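Textbooks > Running a Small Laboratory > Part Two: Equipment > Chapter 4

Chapter 4
What Will It Really Cost? Planning and Budgeting for a Bench Robot

The first time I put a robot arm into a budget, I wrote one line. It gave the name of the supplier, the price of the arm and nothing else, and I was rather pleased with how tidy it looked. By July I had gone back to the finance office four times with my hand out, and I still blush when I think of the last visit.

So this chapter is about all the other lines. I'll take you through the plan we drew up at Namville, where we wanted an arm to take over some of the dull handling around pipette tip boxes (if you have ever spent an afternoon opening, moving and closing the things, you'll know why we were so keen). We did a good deal of the planning in simulation before we spent anything on the arm itself, and I'd urge you to do the same if you can get hold of somebody who knows the software. A model lets you argue about the size of the table while the table is still free!

Start with the work and leave the catalogue shut. Write down what the arm has to reach, what it has to pick up, and how close together those things will sit. Then lay it out, even if only on paper. In our model the arm stands near one side of a white table and reaches right over to the tip boxes on their blue mats, lids open, and a layout like that raises questions a price list never will. How far does the arm have to stretch? Will it clear an open lid? Where does a person stand when they need to get in and swap a box?
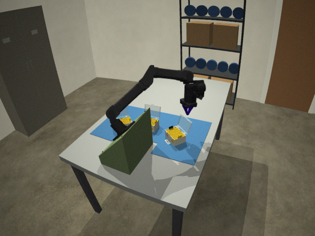

Tiruwork Tamiru thought I had the order wrong: ask the finance office first what they are prepared to spend, she told me, and only then work out what the arm can do for that, or you'll fall in love with something you can't have.

I have a lot of sympathy with this, and in a very tight year I might even do it her way. My trouble with it is that a sum of money agreed too early has a habit of turning into the plan. At Endale they were given a figure, bought the best arm they could for it, and found they had nothing left for a gripper that suited their boxes. The arm sat under a dust cover for 35 weeks. I'd sooner go in with a proper list and have bits of it crossed out.

What goes on the list, then? The arm, of course, and the gripper, which is often quoted on its own, so read the small print. Next comes the table. People forget the table every time, me included, and a bench that was fine for a person leaning on it may not be stiff enough for an arm that swings about all day. Put in fixings, cables, a stop button somebody can reach without stretching, and whatever you need to hold your boxes in the same spot each time. Put in delivery too. Prastberg quoted us for delivery to the building, and our lab is up two flights of stairs.

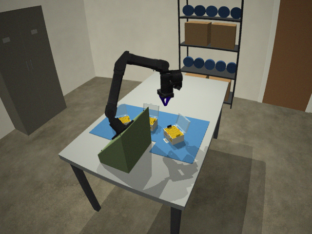

Floor space belongs in the budget as well, even when no money changes hands for it. The table is only the start of it, as you also need room to walk round, room for cupboard doors to open, and somewhere to keep spare stock that isn't the walkway. I once measured a room with great care and left out the swing of the door. Mulugeta Tekleab still brings this up – usually in front of new starters.

Then there's people's time, and I want to be firm with you on this one. Somebody has to learn the arm, teach it the job, and be there when it drops something. We allowed 9 days for setting up and used 42. Some of that was our own fault (we changed our minds about the box layout after the teaching had begun) but a fair part of it was just what the work takes when you haven't done it before. If you can't put a name next to those days, I don't think you're ready to buy.

Last of all, running costs. Ask each supplier what a service visit costs, how long spare fingers take to arrive, and whether the software has a yearly fee. Dultwood answered all of this in one short email. Another firm needed three reminders, and we took that as an answer too.

In the next section we'll turn the list into a spreadsheet, with a column for what you know, a column for what you're guessing, and a column for who you need to ring. Have a rough layout of your own room beside you before you start on it. Pencil is fine.

Running a Small Laboratory | Chapter 4 | All rights reserved | Contact the publisher | Back to top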